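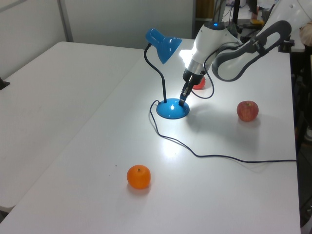 Die Regierungen von Fakow und Braltow haben sich auf ein Abkommen über die gegenseitige konsularische Vertretung verständigt. Es regelt, unter welchen Bedingungen Staatsangehörige des einen Landes in Drittstaaten Hilfe bei der Botschaft des anderen Landes erhalten. Die letzte Gesprächsrunde fand im Gästehaus Eichhorn statt, dem Sitz der gemeinsamen Konsultationsstelle. In dem Arbeitsraum mit dem großen weißen Tisch, auf dem eine blaue Schreibtischlampe steht und Äpfel und eine Orange liegen, stimmten die Delegationen bis in den Abend den Wortlaut der Anlagen ab. Unterzeichnet werden soll das Abkommen im März in Fakow.

Die Konsultationen dauerten sechs Monate. Offen waren bis zuletzt die Kostenerstattung und die Frage, welches Land bei Personen mit doppelter Staatsangehörigkeit zuständig ist. Für beide Punkte enthält der Text nun eigene Artikel. Zuständig ist künftig die Vertretung, bei der der Antrag zuerst gestellt wird. Die Kosten trägt der Staat, dessen Ausweispapier vorgelegt wird.

Umfang der Vertretung

Das Abkommen umfasst die Ausstellung von Ersatzpapieren für die Rückreise, die Betreuung von Inhaftierten, die Benachrichtigung von Angehörigen und die Unterstützung bei Unfällen und schweren Erkrankungen. Visa-Angelegenheiten sind ausgenommen. Gebühren für Ersatzpapiere richten sich nach der Gebührenordnung der Vertretung, die das Papier ausstellt.

Für Fälle, in denen Reisende mittellos sind, ist eine Überbrückungshilfe von bis zu 200 Euro vorgesehen. Der Betrag ist zurückzuzahlen, die Frist beträgt 90 Tage ab der Rückkehr. Über höhere Beträge entscheidet das Außenministerium des jeweiligen Heimatstaates im Einzelfall. Anträge können schriftlich oder persönlich gestellt werden.

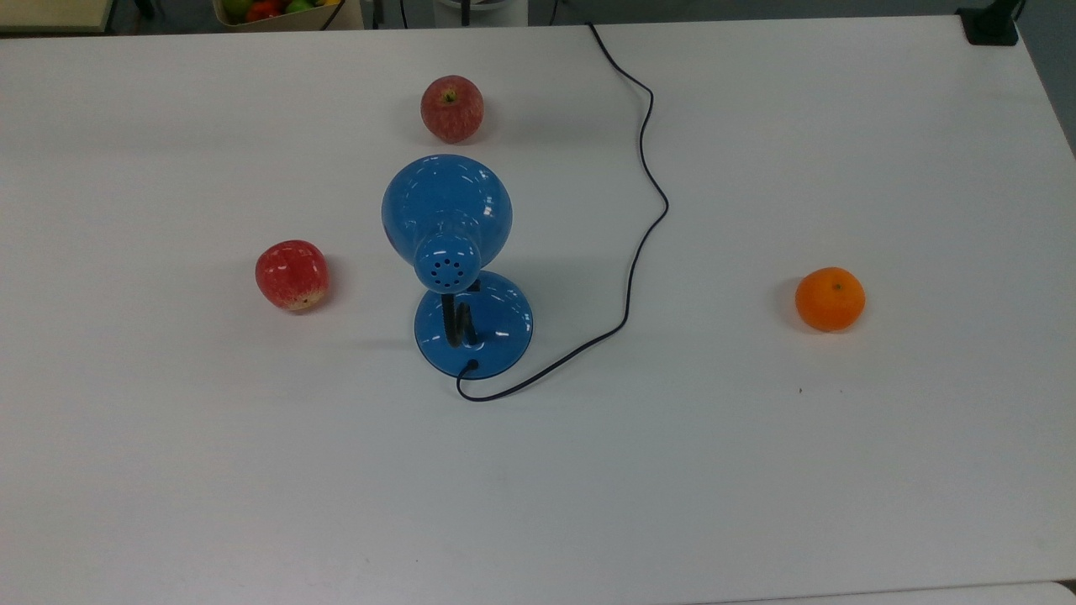
Meldestelle Fluvik nimmt Betrieb auf

Parallel zum Abkommen richten beide Außenministerien die Meldestelle Fluvik ein. Sie ist rund um die Uhr telefonisch erreichbar und leitet Anfragen an die nächstgelegene Botschaft oder das nächstgelegene Konsulat weiter. Das Personal wird von beiden Seiten gestellt, die Leitung wechselt jährlich. Das erste Jahr übernimmt Braltow.

Für die Einarbeitung wurden über 200 abgeschlossene Konsularfälle ohne Personenangaben ausgewertet. Daraus ist ein Leitfaden entstanden, der allen Auslandsvertretungen beider Länder vor dem Inkrafttreten zugeht. Schulungen für Honorarkonsulate werden in Braltow angeboten.

Weiteres Verfahren

Nach der Unterzeichnung wird das Abkommen den Parlamenten beider Länder zur Zustimmung vorgelegt. Es tritt am ersten Tag des Monats in Kraft, der auf den Austausch der Ratifikationsurkunden folgt. Bestehende Vereinbarungen mit anderen Staaten bleiben unberührt.

Pressekontakt
Gemeinsame Konsultationsstelle Fakow-Braltow
Gästehaus Eichhorn
Akkreditierungen für die Unterzeichnung nimmt die Pressestelle schriftlich entgegen.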